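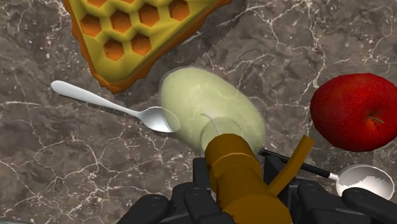 When somebody in the house tests positive for a virus, the daily numbers on the news suddenly feel very close to home, and the best thing I ever did was start keeping my own log. I learned it the hard way last April, when Isla and I were both down and couldn't remember who'd had which dose at what time. The kitchen is the place to do it, right where the food gets put out – a red apple, a waffle, a couple of spoons on a stone surface – so you jot things down when you're there anyway.

What you need is a notebook, a pen for each person and a thermometer you trust. I tried the Zodumeck app first (it's fine!) but typing on a phone with a fever is no fun at all.

Step 1. Give each person their own page and rule it into columns: time, temperature, medicine and dose, drinks, notes. Write the name big at the top.

Step 2. Pick your check times and stick to them. We did 8 a.m., 2 p.m. and bedtime. Wait a while after a hot drink before you take a temperature by mouth, or you'll scare yourself silly like I did.
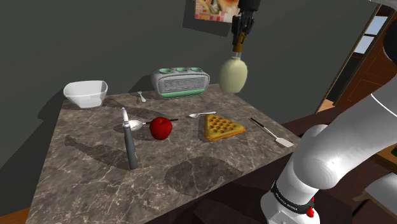
Step 3. Write down every dose the moment it's taken, with the full name of the medicine from the box. Lots of cold and flu mixes share ingredients with ordinary painkillers, so read the labels and ask a pharmacist if two of them look alike.

Step 4. Put the day of illness in the corner of each page, counting from the first symptoms. My doctor's office asked for that before anything else, and I had it ready for once.

Step 5. Tape your phone numbers inside the cover: doctor, pharmacy, a neighbor who can drop off groceries. Kirstin Dow two doors down was mine, bless her. Trouble breathing, chest pain or confusion means you call emergency services right away, log or no log.

Our notebook ran to 63 entries by the time we were both back on our feet. I still keep it in the drawer with the thermometer, and there are plenty of blank pages left for next winter.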